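Unit 4: Wear on Household Surfaces
Course notes, revised Nov 25, 2019

A table top takes most of its damage from small, repeated contact. Hard items leave scratches, and the legs and rims of trays leave rub marks where they slide. The finish goes first – the material under it comes later.

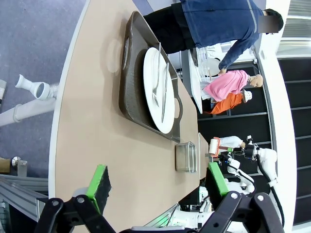
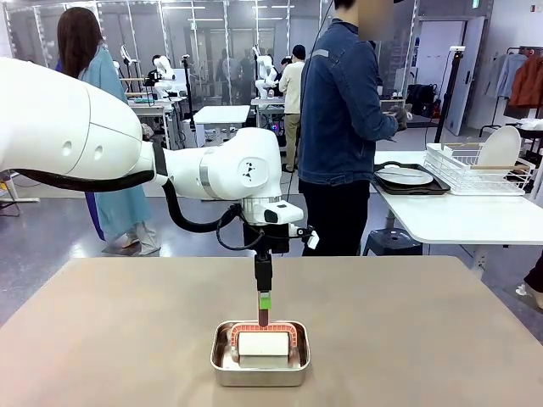
Scratch depth depends on load, edge shape and grit. Grit matters most in kitchens, where salt and sugar stay on the surface between cleanings.

The Brustar rub test
A weighted pad is moved back and forth over a coated panel. We use 2,000 strokes for a standard run. Gloss is read before and after, always at the same spot. In the January run, the Wenoder panel kept 75 percent of its gloss and the Chauhan panel kept 67 percent. One Ostadlow panel was left on overnight and reached 3,816 strokes, so leave it out of your table.

Wipe the pad between panels. Write the panel number on the back – ink on the front changes the reading.

For next class
Read the section on wax and oil finishes. Bring your gloss readings and one page on which finish you would choose for a school lunchroom.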